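Mellor Cell Kit, reviewed after a month of daily use

I bought the Mellor kit in April, mostly on the strength of Arnel Sarmiento going on about it at every opportunity. It's a software package for setting up and looking after a simulated robot cell – you get the robots, a pile of furnished rooms, and a maintenance panel that treats the virtual grippers as if they were real ones with real faults. I paid £1,672 for the one-seat licence, so I was always going to be picky.

Installing it took most of an evening. The Prendley add-on (you need it for the drawers and doors) wanted a newer graphics driver than mine, and the message it gives is useless. Eirlys Wogan on the support desk sorted me out by email, very nice about it too. After that it ran happily on my machine with 16 GB of memory, fans howling a bit.

The part I've used most is handle alignment. You bring the gripper up to the furniture, park it, and then nudge the finger offsets until it's where it ought to be before you let it pull anything. I do all of this from the wrist view, which is a lovely way to work once you stop feeling seasick.

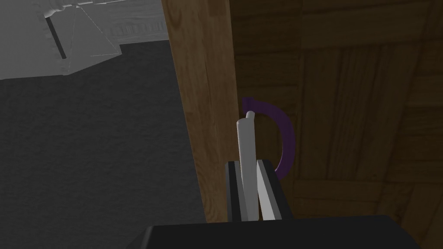 Lining up on the purple cabinet handle, wrist view

The nudging is really well done! You can go in tiny steps, undo any of them, and save the lot under a name. What I didn't like is that the saved offsets belong to the gripper and not to the job, so if you swap fingers you lose them unless you've exported first. I found that out the hard way and had nine sets to do again. Analyn Manalo, who shares the office with me, now has a sticky note on her monitor that just says EXPORT.

Dark cupboard fronts are harder work than they should be. The shading is handsome but I kept turning the lights up to judge the gap behind a handle, and the light slider is buried three menus down in Prendley for some reason. Please move it, Mellor.

Then there's the two-armed robot, and this is where I started to feel I'd had my money's worth. Each arm has its own page in the maintenance panel: joint zero, wrist play, finger opening, a little log you can type into. I zero the left, then the right, then send both up to a resting pose and check them against furniture before starting on the drawer routine.

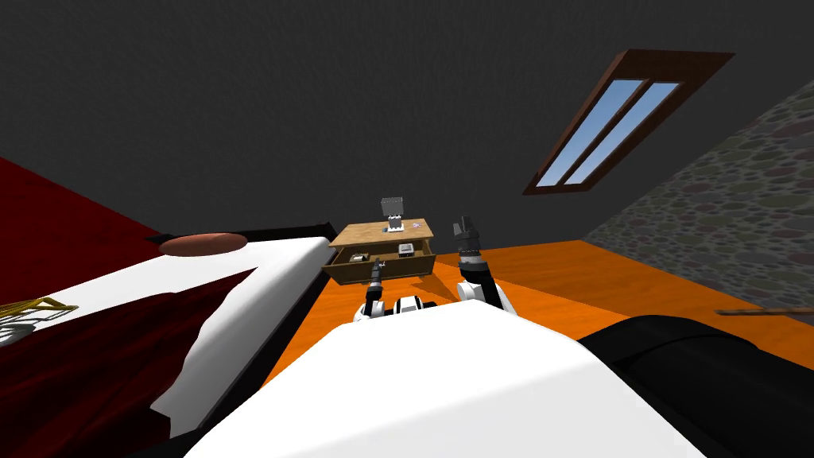

Zeroing both arms takes me nine minutes now, and the first go took all morning. My one real grumble is that the panel will happily let you start a routine with one arm zeroed and the other not. There's a warning, but it's pale yellow text at the bottom of the window and I missed it more than once. The old Gillero package simply refused to start, and I miss that.

The pretend faults are good fun. You can give a wrist some slack or make a finger stick, then work through the repair pages until it behaves. Noel Tolentino set a sticky finger and a drifting joint on the same arm for me and I was at it until gone six. The repair pages themselves are plainly written, though the one on wrist play has two steps in the wrong order (do the lock before the reset, whatever it says).

Would I buy it again? Yes, with the Prendley add-on, and I'd skip the Grakedmont room pack, which is pricey and mostly more chairs. Export your offsets.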